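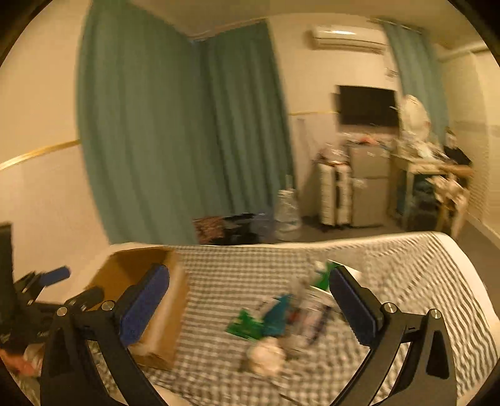

Rilum Bed Sort
README

Rilum is a small collection of records about clearing clutter off beds and into boxes. It covers the ordinary things that pile up in a bedroom: packets, wrappers, plastic bags, tissues, cloths, small packages. Each record is one bed, one pile and at least one box.

Maintained by Nazar Palamarchuk. Labels checked by Majdi Chidiac.
Last updated 24/09/2009

What is in it

1,000 records, split into 12 folders by household. Folder names are code words and have nothing to do with addresses. Nevside and Kuzmenko are the two largest. Tredosach was added in September and its labels have only been checked once.

Each folder has:

items.txt, one line per object
bedding.txt, color and pattern of the sheet
box.txt, type of container and whether the flaps were open
notes.txt, free text, often blank

Item labels

There are 5 labels: package, packet, bag, soft item, other.

Package is anything with a flat, firm shape. Packet is smaller and bends. Bag includes clear plastic bags, with or without things inside. If the contents can't be made out, label the bag and leave the contents alone. Soft item covers tissues and cloths, which are hard to tell apart once crumpled, so we stopped trying. Use other when two people disagree and neither will move.

Color goes in the second column. Two colors are joined with a hyphen, main color first. Clear counts as a color.

Bedding

Checked and gingham sheets are both entered as "check" plus the colors. Plain sheets get the color only. Wrinkles are not recorded. Blankets and pillows are recorded only if something is lying on them.

Boxes

Most are plain corrugated cardboard. A box that leans or has sunk into the mattress is marked "tilted". Boxes on the floor are marked "floor" and should be left out if you only want sorting done on the bed.

Known problems

Kuzmenko uses the old spelling "grey" in bedding.txt. Search for both.
3 records in Nevside have no box.txt.
Some wrappers in the early folders are labeled bag. We have not gone back to fix them.

Corrections go to Nazar, with the folder name and line number.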